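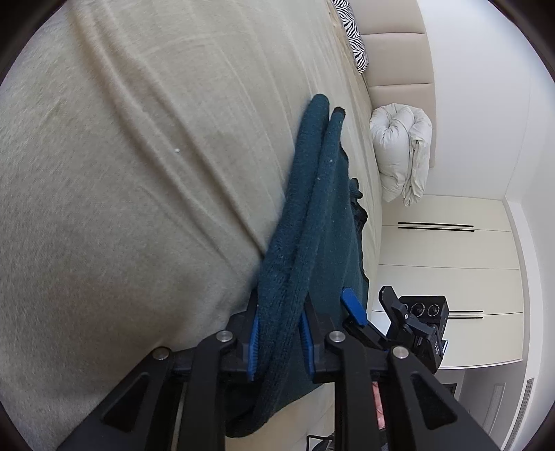

Narstead Housekeeping Certificate
Unit 8 - Linen handling and bed presentation
Handout revised 23 August 2019

Scope

These notes cover the sequence for a stripped or part-stripped bed: bottom sheet, folded items, pillow, duvet. Laundering is dealt with in Unit 9.

1. Bottom sheet

Check the sheet before anything is placed on it. Lint and specks are removed by hand or with a tape roller. Creases fall into two classes:

Set creases come from folding in storage. They run in long straight lines and do not respond to pulling. Use a light mist of water and smooth from the centre out.

Slack creases come from uneven tension. They are usually diagonal and point to the corner that needs to be reseated. Lift that corner, draw the fabric down over the mattress edge and tuck again.

Grade the sheet from the foot of the bed. Side light shows more than overhead light.

2. Folded items at the foot

Heavy textiles (terry, fleece, wool) are folded on a flat surface.

a) Lay out and square the corners.
b) Fold lengthwise in half, then again if the item is wider than the space allows.
c) Fold across to the finished length.
d) Place with the near edge parallel to the foot of the bed.

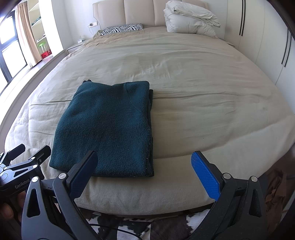

Tolerance on the near edge is 8 mm from parallel over the width of the fold. Lower layers should not project past the top layer, and corners are turned in - a drooping flap is marked as incomplete. Thick pile will not hold a sharp edge, so a rounded corner is accepted.

Dark colours show pale lint along the exposed layers. Brush in one direction only.

3. Pillow and duvet

The pillow lies flat or stands against the headboard, according to the room card. A duvet not in use is folded in layers and kept at the head, with the loose corner tucked under. Padded headboards are wiped along the seams before the bedding goes back.

4. Practical assessment

Held in September in the Grovska training room. Total 200 marks, of which 63 are for the sheet. Bring this handout and the Halilović fold chart.

© Plondeo Training | Contact the unit office | Back to top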